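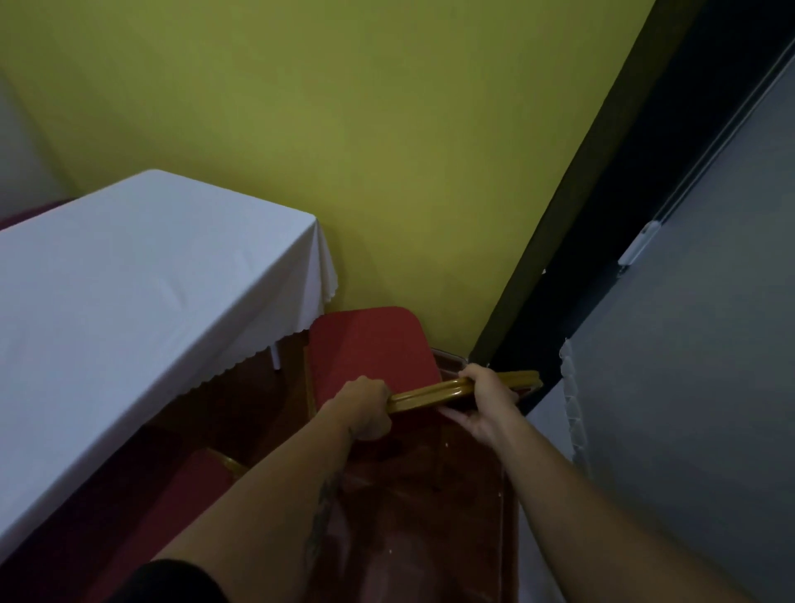

Sigo sin creerme del todo la pinza de Gosteck. Llevo desde noviembre comparándola con la de Palska en la misma tarea, mover sillas de banquete, y cada vez que releo el folleto me pregunto si quien lo escribió ha agarrado alguna vez una silla.

Una persona coge la barra dorada con las dos manos y no piensa en nada. Los dedos pasan por encima, el pulgar busca apoyo y, si el tubo se gira un poco, la muñeca lo corrige. La Gosteck tiene 2 dedos paralelos y un tubo redondo y brillante delante. Cierra bien, eso lo admito. Luego levantas, la silla pivota sobre el punto de contacto y el respaldo se te va hacia la pared.

La Palska lleva almohadillas blandas y aguanta mejor el giro, pero es lenta. Matěj Polák, que me prestó el brazo y el controlador Poojary, insiste en que todo se arregla ajustando la fuerza. Le hice caso: 391 intentos entre las dos. Con más fuerza resbala menos y marca el acabado, cosa que a un salón de bodas no le va a hacer ninguna gracia.

Lo de las cámaras merece queja aparte. Metal pulido, luz floja, un mantel blanco al lado: la de muñeca pierde el borde de la barra y el Poojary se queda parado seis segundos decidiendo. La de cabeza ve más, hasta que el propio brazo le tapa la silla. En Stondthorpe me dijeron que con su calibración desaparece el problema. La probé dos tardes y el problema sigue en su sitio.

Si tuviera que quedarme con una, sería la Palska, sin entusiasmo y con la segunda cámara. Para el paso estrecho entre la mesa y la puerta no me fío de ninguna. Me falta probar el agarre por debajo del asiento, que Matěj da por hecho y yo no.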